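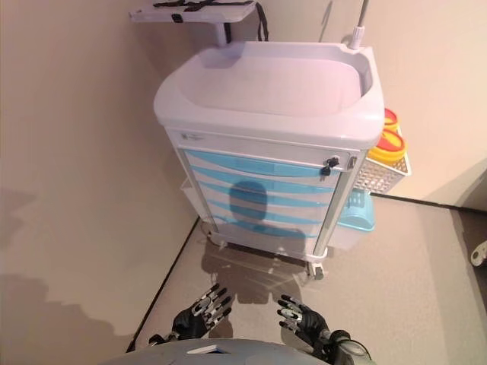 Figure 1. Treatment cart at the approach position, both hands open. The key is in the drawer lock.

Working Rules for a Humanoid Robot at a Treatment Cart
Project report, Applied Robotics course
Benedicta Mensah and Efua Atinga

1. Background

Our project was to write a set of rules that a student team could follow when running a humanoid robot next to medical furniture. The Akolgo lab already had a general safety sheet for its robots, but it was written for arms bolted to a bench. It says to keep people outside the reach of the arm. It says nothing about a robot that can walk up to a cart with casters, a lock and a sharps container on the side.

We did not try to write a standard. We read the public summaries of the safety standards for industrial robots and for personal care robots, and used them to decide what our rules should cover. The rules apply to our lab room only and to practice runs with no patients and no real medical supplies.

2. Method

We ran 136 approaches to the cart over the term, all under remote operation. One of us drove and the other stood at the stop button and kept the log. The runs were saved in Bundeo, the lab's logging program, with a comment field for anything that broke a draft rule. We changed the draft whenever the same comment came up in two sessions.

3. The rules

3.1 Before the run
The operator and the observer agree on the task out loud before the motors are turned on. Task names come from the list in Bundeo. Free driving near the cart is not a task.

Caster brakes are checked by hand and the check is logged. If a cart has no brakes, its wheels are blocked.

The sharps container must be new and unused. A container with an unknown history is taken off the cart before the robot comes into the room.

3.2 Keys and locks
The position of the key is written in the log as "in lock" or "removed." If the task involves the drawers, the key may stay in the lock, and the operator treats it as an obstacle. For any other task it comes out. We argued over this one. Efua wanted the key out for every run, but then a person has to step in close to the robot to unlock the drawers partway through a task. We decided that was the worse choice.

3.3 Approach
The robot comes to the front of the cart with both hands open and stops 45 cm from the drawer fronts. The observer says "clear" before it goes any closer. The side with the sharps container is off limits to both hands unless the task names it.

Upright poles and hanging straps count as part of the cart. Our first draft measured clearance from the cabinet only, and Benedicta pointed out that a strap can hook a finger well before the palm gets near the tray.

3.4 Lighting
The robot's own shadow can fall across the drawers, as it does in Figure 1. Operators who work from the head camera should know where the drawer edges are before they reach for them. If they can't pick out an edge, they stop and ask for the lights to be changed.

3.5 Stopping
Anyone in the room may call a stop. After a stop the robot backs away to the approach position, and the run is logged as stopped even if the task is finished later.

4. Problems we did not solve

The rules depend on the observer paying attention the whole time. We set a limit of 2 hours for a session, but we have no data to say that this is the right number. We also wrote everything around one cart. The Boltwood teaching ward has offered us time in September with carts of other shapes, and section 3.3 will probably need to be rewritten after that — mostly the part on clearance.

The log form with the key and brake fields is in Appendix A. The task list is in Appendix B.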